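Call for participants: clearing and sorting study desks in shared rooms

Skelalus is looking for people to take part in a home tidying study called Demum. We want to know how people decide what stays on a desk, what moves to a shelf and what gets thrown away. You do not need any training. You do need to be willing to handle other people's mugs, bottles and tubes of cream.

Most of the desks are built in under shelves and are used for everything except studying. 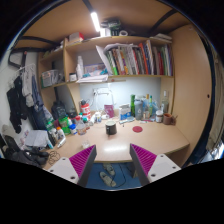
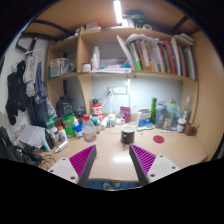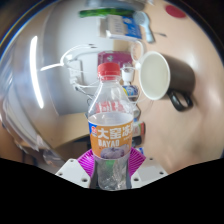
You will work alone at one desk for the length of a session. The person who uses the desk will have agreed to this beforehand and will have taken away anything private. Everything else is left where it was.

What you will be asked to do

Move drinks bottles off the desk. Empty ones go in the recycling bag. If there is anything left in a bottle, pour it away in the sink first and put the cap back on.
Stand mugs and cups together at one end. Do not wash them.
Group jars, tubes and small bottles in whatever way makes sense to you. We will not tell you which way is right.
Coil loose cables and leave them on the desk. Do not unplug anything from a power strip.
Keep papers in the order you find them.
Wipe the desktop with the cloth provided.

When you have finished, you will fill in a short form saying what you moved first, what you were unsure about and what you would have thrown out if it had been your own desk. The form can be filled in on paper.

Who can apply

Anyone aged 18 or over who can stand for the whole session and lift a full shopping bag. We are keen to hear from people who share a room or have done so recently, but this is not a condition. People who tidy for a living are welcome. Please tell us if you are allergic to any cleaning products or scented creams.

Time and payment

Each participant does 2 sessions, on different days and at different desks. Payment is up to £298 for the pair, depending on the length of the sessions, and is made by bank transfer after the second form is handed in. Travel within the city is paid separately if you keep your tickets. We cannot pay for taxis.

Sessions are held at Okitz House and in the rooms above the Zeman building. Okitz House has no lift. Let us know if stairs are a problem and we will place you at Zeman for both sessions.

How to apply

Write to Weidong Jia at Skelalus, quoting reference 769. Give your name, your age, the days you are free and a few lines about the desk or table you use most at home. Please do not send a CV.

Applications close on Tuesday, February 11, 2020. We will reply to everyone, including those we cannot place. A second round is planned for August, and you can ask to be kept on the list for it.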